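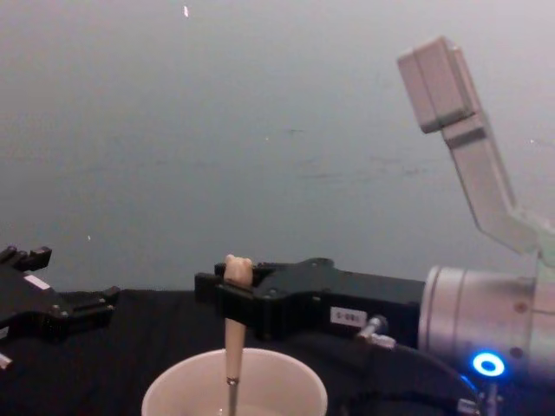

*Pale handle with the band near the bottom, and the white cup under it*

**Brotcombe Kitchen & Table board > Drinks things > Do you stand them in the cup or lay them flat?**

**adjoa_e** (19 posts)
I've got a set of long thin tools for drinks, the sort with a pale handle, a narrow metal band and then a thin rod. They live next to the cups and I've always stood them up in one. My sister Dzifa says this is what ruins them and they should be laid flat in a drawer.

Two of mine have gone loose at the band. The handle turns when you hold the rod still. The rest are fine and they all get the same treatment, so I don't know if it's the storage or the washing up. I wash by hand, rinse, and put them back rod down in a cup.

What does everyone else do?

Adjoa Eshun

**Lundach** (1,071 posts)
It's the washing up. Water gets in at the band and the glue goes. Dry them on a towel first and then stand them up however you like.

**teatowel_tess** (240 posts)
I'd go with your sister. I had a set in a tall cup on the windowsill for years and the rods picked up a brown line at the level where the water collected. Moved them to a drawer and the line never came back once I'd scrubbed it off. Flat on a folded cloth, handles all one way.

**Lundach**
The line is from putting them away wet, same as I said. A drawer doesn't dry anything. If you put wet ones in a drawer you get a damp drawer.

**teatowel_tess**
I do dry them. I said they were in a cup for years, I didn't say they were wet for years.

**plindik** (86 posts)
Which way up matters more than people think. Rod down means any water runs away from the handle. Rod up and it runs straight to the band and sits there. So Adjoa has it the right way round, whatever else is going on.

One thing to look at is the weight. A wide cup and a long handle will tip if you knock it, and a fall on a hard floor will loosen a band quicker than any washing. Have the two loose ones been dropped?

**adjoa_e**
One definitely has, on tiles. I can't swear to the other. The children use them.

**Dzifa A** (4 posts)
The other one has as well. I was there.

I'm the sister. My point wasn't only about the bands. She has them standing in the same cups people drink from, so when there are six of us for tea somebody has to empty a cup out before they can have one. Flat in a drawer and the cups stay free.

**Lundach**
Fair enough, but that's a shortage of cups.

**mensah_m** (2,000 posts)
I lay out tables for our hall teas in June and have done for 10 years. For serving, I put anything long and thin upright in a cup at the end of the table. If you lay them down on a cloth they roll, and people put spoons on top of them. For home I'd say drawer.
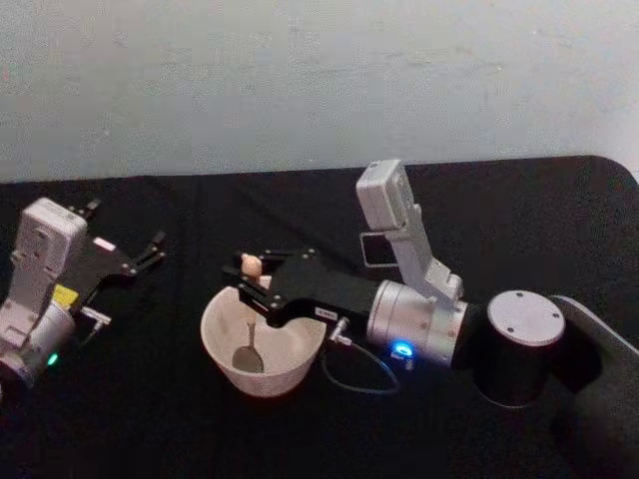
Cloths are the other half of this and I change my mind about them every summer. White is easier to boil clean but you lose half the crockery on it, and people put their elbows in things. With black, a white bowl like that one shows up from across the room. The drawback is creases, which you can see there too, and I've not found a way round them apart from ironing the cloth on the table itself with a towel underneath. I also leave a bit of space around each bowl so there's somewhere to put a cup down.

**teatowel_tess**
Doesn't black show every crumb?

**mensah_m**
Yes, and flour is worse. I keep a soft brush in the box with the cloths. Tea doesn't show at all though, and we spill far more tea than flour.

**plindik**
I'd never use black at home. It fades at the folds and then you've got grey stripes. Dark blue hides as much and wears better.

**mensah_m**
Mine are almost all six or seven years old and they haven't striped yet. I roll them on a cardboard tube, I don't fold them.

**adjoa_e**
Thanks all. I'm going to re-glue the two loose ones and dry them properly before they go back. Which glue, if anyone has done it? They'll be washed often.

**Lundach**
Two-part epoxy. Clean the old stuff out with a pin, put a small amount in the handle end, push the rod home and wipe the band straight away. Leave overnight. Lay it flat for that bit, before Tess says so.

**teatowel_tess**
I was going to.

**Dzifa A**
And are they going back in the cup?

**adjoa_e**
They're going in the chipped one that no one drinks out of. The rest of the cups are yours.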